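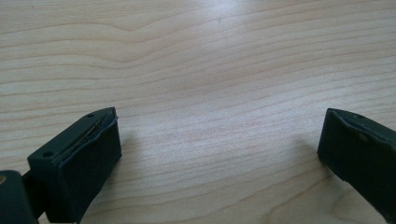

第988遍

我又把夹爪张开了。

张到头的时候,手柄里有很轻的一声“嗒”,手心能感觉到。两根手指一左一右悬在桌面上方,中间空出一大片木纹,我每次都忍不住看两眼。浅色的木头,纹路弯弯的,像退潮以后的沙滩。然后我想起来自己在录,赶紧屏住气,去够勺子。

那是2019年3月,我在Larkness做示教员,项目叫Dirano。办公室在Karnbridge一栋旧纺织楼的三层,303室,门牌上的0掉了,只剩两个3隔着一块白印子。屋里有水槽,有灶台(不通煤气),有一张餐桌,一个碗柜。我的活儿就是做家务,拿着夹爪做。把勺子从桌上拿起来,放进抽屉。把杯子扶正。把抹布叠成四折。每做一遍算一条,机器拿这些去学。

面试的时候他们问我有什么特长,我说我会收拾桌子,收得特别快。对面三个人都笑了,我也笑了,结果就录用了!我到现在都觉得这是世上最好的工作。你想想看,一个人从小被妈妈骂着擦桌子,擦了那么多年,忽然有一天有人郑重其事地对你说:请您再擦一遍,慢一点,我们想看清楚。

勺子

勺子是最难的。

外人都以为难的是杯子,怕碎。杯子好办,它站着,有腰,两根手指往中间一合就抱住了。勺子躺在那儿,薄薄一片,贴着桌面,你用五根手指去拿都要先抠一下边。换成两根方头方脑的手指,怎么抠?

我琢磨了整整一个星期。下班坐公交车琢磨,吃面的时候也琢磨,筷子夹着一根葱在碗边上蹭来蹭去,旁边的人看我像看病人。后来我发现,勺头是鼓的,勺柄尾巴往往翘着一点,你从尾巴那头下去,指垫轻轻碰着桌面,往中间一拢,勺子自己会侧过身来,像睡着的人被推了一下,翻个身。它一翻身你就夹住它。

我高兴得在屋里喊了一声。走廊那头有人跑过来看,以为灶台着火了。

从那以后我就照这个办法录。一遍,两遍,五十遍。带我的工程师说不要每遍都一样,你得让它看见各种各样的勺子,歪的,反扣的,一半搁在盘子上的,掉在桌子边上马上要下去的。我说那太好了,我们家的勺子从来就没有正着放过。

她给我定的目标是每条不超过20秒。刚开始我得用一分钟,手抖,夹爪不算重,可是举久了小臂发酸,酸得晚上拧不开瓶盖。到了第二个月我能做到十五秒,还能在放进抽屉之前顺手把勺子转个方向,让勺头朝里。这个转身没人要求,是我自己的讲究。勺头朝里,下次拿的人就摸不到吃饭那一头。

机器后来也学会了转身!

这件事我要单独说一说。第一次把训练好的东西放到机械臂上去跑,我站在旁边,手里什么都没拿,两只手不知道往哪儿放。机械臂慢吞吞地下去,碰到了桌子,停住,又抬起来一点点。我心里喊:尾巴,从尾巴那头!它真就往尾巴那头挪了。一拢,勺子翻身,夹住。再抬起来,往抽屉去,到了抽屉口上,它停了停,手腕转了半圈。

勺头朝里。

工程师说,它为什么要转一下?日志里没有这一步啊。我没吭声,脸烫得厉害。我觉得自己像在马路对面看见一个陌生人,走路的样子跟我爸一模一样。

桌面

当然啦,它也有很多不会的。

它怕反光。下午太阳斜着进来,桌子中间白成一块,它就犯糊涂,对着那块白伸手,夹了一把空气,还很认真地把空气送到抽屉里去,松开,回来。我看着又好笑又心疼。工程师说把窗帘拉上,我说别拉,谁家做饭的时候拉窗帘?她想了想,说你说得对,那你多录一些有反光的。

于是我每天下午专门等太阳。屋里其他人下楼喝咖啡,我守着桌子,像守着一锅快要开的牛奶。光来了,我就开始。光走了,我就把灯打开,接着录灯下的。

它还怕软的东西。抹布,餐巾,袜子,面包。抹布叠四折,第一折总是好的,第二折就歪,第三折开始打卷,第四折它干脆不折了,把抹布抱起来放在桌角,好像在说就这样吧。这一点跟我弟弟小时候一模一样,我一点都不生气。

我妈对这些统统不信。她住得离我四站路,每个星期天来给我送酱菜,顺便检查我的厨房。我跟她讲转身的事,讲得手舞足蹈,把她的酱菜坛子差点碰倒。她听完,用抹布把我灶台上的一圈油擦了,一下,就一下,油没了。然后她把抹布展开给我看,说,它会这个吗?

我说,还不会。

她说,那它会什么?

我说,它会收勺子,十次里能成8次。

她说,那剩下两把勺子谁收?

我答不上来,但是我一点都没有泄气,真的。十次里能成8次啊!去年夏天是一次都不成的。七月份我刚进公司那会儿,机械臂下去一下,能把整张桌子推出去半尺,勺子飞到水槽里。我把这个也跟我妈讲了,她笑得坐在了凳子上。她说那我倒想看看。

面包房

春天快过完的时候,公司接了个活儿,去Reinholz的一家面包房试。Reinholz在河的上游,坐火车过去要穿两个隧道。面包房后头有一张长案子,每天早上面包出炉以后,要把铁盘子收走,把案子擦干净,再把纸袋子一只一只撑开摆好。店里缺人手,老板娘想知道机器能不能顶一个早上。

我跟着去录。凌晨四点,我一手举着夹爪,一手扶着案子,满头满脸都是面粉。面粉这东西太厉害了,钻进所有的缝里。我每录一会儿就得拿小刷子把夹爪刷一刷,指垫上沾了粉就打滑,盘子夹不牢。我把这个记在本子上,写了满满一页,觉得自己发现了新大陆。

老板娘看了我半个小时,问我能不能让她试试。

我把夹爪给她。她掂了掂,张开,合上,张开,合上,像小孩第一次拿剪刀。然后她去夹纸袋。她撑纸袋的动作我从来没见过:不去捏袋口的两边,只夹住一边,手腕往下一甩,空气自己灌进去,“噗”的一下,袋子就站起来了。我用两根手指磨磨蹭蹭半天撑不开的袋子,她一甩就站起来了!

我求她再甩一遍。她又甩了一遍。我说再甩一遍好不好,她说我面包要糊了。

那天早上她一边看炉子一边给我甩了六十多个袋子。我把它们全录下来了,回去的火车上抱着电脑一条一条地看,过隧道的时候屏幕特别亮,照得对面座位上的人直眨眼。我看着那个“噗”,心里想,原来家务活都是藏在手腕里的,一人藏一个,藏了一辈子,从来没有人来问过。我妈那一下抹布也是。我得去问我妈。

机器在面包房的成绩,我如实说:铁盘子收得很好,一个没掉。案子擦得还行,角上擦不到,留了四个小三角形的面粉。纸袋子,甩了三十个,站起来十一个,剩下的有的瘪着,有的飞了,有一个套在了面包夹子上。老板娘把四个角补擦了,把瘪袋子用手捅开,前后没用一分钟。她说它干得比我外甥强,我外甥四点钟起不来。

可她还是没有要。她说等它能把袋子都弄站起来再说。我说好,我们再来。

回家

回到303,我把椅子拉开,坐下。桌上的东西都收走了,下一轮要从空桌子开始录:夹爪张着,停在桌面上方,等一秒,再有人把勺子放进来。工程师说机器得先知道什么叫没有东西可拿。我觉得这句话好得要命,抄在了本子的封皮上。

我举着它,张开,等着。

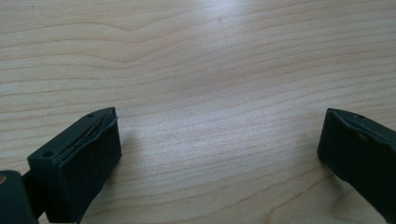

你要是光等着,那它不就学会发呆了吗?电话开着免提,那头的声音把我吓了一跳,我都忘了自己还没挂。

我说妈,发呆也是本事,没活儿的时候不乱伸手,多少人学不会。

那头想了一会儿。水龙头在响,大概在洗菜。然后说,擦桌子那个,你上次说它擦不到角?

我说对,四个角,每次都剩一点。

那头说,你肯定是横着擦的。擦角要先把布往外推,推出去一点,再兜回来。你小时候我教过你,你不听。

我一下子站了起来。我说妈你星期天别送酱菜了,你到我单位来,你来擦一次桌子。

她说我去你单位擦桌子?你们单位没有保洁吗?

我说有,但是我们要看你擦。要看清楚。你慢慢擦,爱擦多久擦多久,还给你发钱呢,按条算!

她说发什么钱,擦桌子还发钱。可是她第二天就来了,没等到周末。穿了件过年的外套,自己带了抹布,叠得四四方方的装在塑料袋里,还带了一瓶醋,说擦桌子用得着。前台让她登记,她在“来访事由”那一栏写了两个字:擦桌。

工程师给她把夹爪的带子调短了,她手小。她不喜欢那两根手指头,嫌笨,嫌方,嫌没有劲儿。她说这怎么捏得住布?我说你捏捏看。她捏起抹布的一角,抹布耷拉下来,她啧了一声。她又捏起来,这回多捏了一点,把布团成一个小包,按在桌面上,走了一下。

屋里所有人都围过来了。

她把布推到桌角外头去,推出去一点,兜回来。干净利落。角上一点水印都没有。她又去擦第二个角,擦到一半想起来要慢,就慢下来,慢得像在给孩子洗脸。擦完四个角,她把夹爪张开,布掉在桌上,她问,行了吗?

我们都说行行行,太行了!工程师问她能不能再来一遍。

再来一遍?

再来一遍。

她看看我,我使劲点头。她把袖子往上推了推,推得比刚才高。

那天下午她擦了三十九遍,中间换了两次水,跟工程师吵了一次,为的是抹布到底要不要拧干。工程师说拧得太干机器看不出颜色变化,我妈说拧不干擦完了一道一道的,你家桌子受得了?最后两种都录了。她走的时候胳膊酸得抬不起来,我帮她拎着塑料袋送到车站,她一路上都在说灶台,说灶台跟桌子不是一回事,灶台要先焐,拿热布焐上一会儿再擦,你们那个机器知道焐吗?

我说它不知道,它连热都不知道。

她说那下次我教它。

第988遍是我录的,还是勺子。编号是系统自己跳出来的,我瞥了一眼,没太当回事。勺子反扣着,一半压在餐巾底下,太阳刚好照过来,桌子中间白茫茫的。我从尾巴那头下去,拢,翻身,夹住,往抽屉那边送,转半圈,松开。十四秒。

机器在隔壁试我妈的那一批。我听见它嗡嗡地走到桌角,停住了,又嗡了一下。工程师在那边喊我的时候,我正弯着腰找下一把勺子。

“你快来看,它推出去了!”

“兜回来没有?”

“还没有,还在外头呢,布要掉了——”

我把夹爪往架子上一挂就往隔壁跑。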